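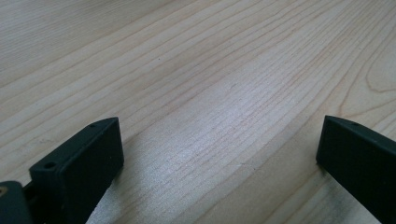
Home Reviews Cheap Eats Trucks & Carts Neighborhoods About

I had been hearing about Indham for most of the summer before I got myself over there, and by then the line was long enough that I had time to read the menu through twice and change my mind in both directions. It's a food truck, painted a deep plum color, and it parks on the gravel lot behind the Moldovan Building, facing the bike shop. Two brothers run it, Omprakash and Girish Negi. Omprakash cooks and Girish takes the orders, and if you ask Girish what's good you should be ready to stand there a while, as he has opinions about all of it and will happily share them while the people behind you shuffle their feet.

The food is mountain cooking from Garhwal, up in the north of India, where the brothers' family comes from. I won't pretend I knew the first thing about it going in. My friend Roya Ahmadpour came with me on the first visit, and she orders far more bravely than I do, so between us we covered a good part of the board.

Start with the aloo ke gutke. These are potatoes, boiled and then fried hard in mustard oil with dried red chili and a little seed called jakhiya that pops and crackles between your teeth. I've eaten a great many fried potatoes from a great many trucks in this town (more than my doctor would like) and these went straight near the top. The edges were dark and a touch bitter, the middles soft, and there was enough salt to send me back for a second lemon soda. A small order is $5 and it is not all that small!

The chainsoo took me longer to love. It's black gram, roasted and ground and then cooked down into a thick, smoky, nearly black stew that you eat over rice. On my first visit I thought it was a little dusty, if that makes sense, and I pushed it over toward Roya, who finished it without a word. On my second visit I ordered it again out of stubbornness and it was looser and richer, with a good spoonful of ghee melted over the top, and I scraped the bowl. So either the kitchen has fixed something or I have. I'd say get it, and get the ghee.

Then there's the lamb, which comes on the bone in a thin brown gravy and costs more than everything else by a fair bit. The flavor is lovely, lots of black pepper and something like toasted coriander, but both times I had it a couple of the pieces were chewy, and wrestling with a lamb bone over a paper bowl on your knees isn't how I like to spend a lunch hour. Harish Pant, who I used to share an office with and who grew up on this sort of food, told me to skip the lamb and have the greens. He was right. The greens are called kafuli, spinach cooked soft with yogurt and ginger, and I could eat them with a bit of flatbread every day of the week.

About that flatbread - it's made with finger millet, it's dark and crumbly, and it goes stiff quickly. Eat it first, or at least eat it while it's warm. I took one home and it was no fun at all by the evening.

For dessert there is one thing, a semolina sweet fried in little rounds, and it's fine. I'd rather have walked the two blocks to Patau for a cardamom bun, and on the second visit I did just that.

Now for my grumbles, of which there are a few. The wait on my first trip was up to 60 minutes from joining the line to holding food, and that's a lot to ask on a work day. There's no shade on the lot. The napkins are the thin kind that give up the moment they meet mustard oil. And Girish shouts your name out rather softly for a man running a busy truck, so stay close to the window or you'll miss it, as I very nearly did.

Still, I've already talked three people into going, and I plan to be back as soon as the weather cools off. Rajkumari Nishad, who has the tea cart at the other end of the lot, will sell you a strong ginger chai while you wait, and she seems to know exactly how far along the line is at any moment. She waved me over when my order was nearly up, which was very kind of her.

Indham serves lunch only and stops when the rice is gone. Cards and cash are both fine. Parking on Bristton Avenue is free for 2 hours if you can find a spot, and the lot itself is for the trucks, so please don't try to squeeze in there like I saw one fellow do in July.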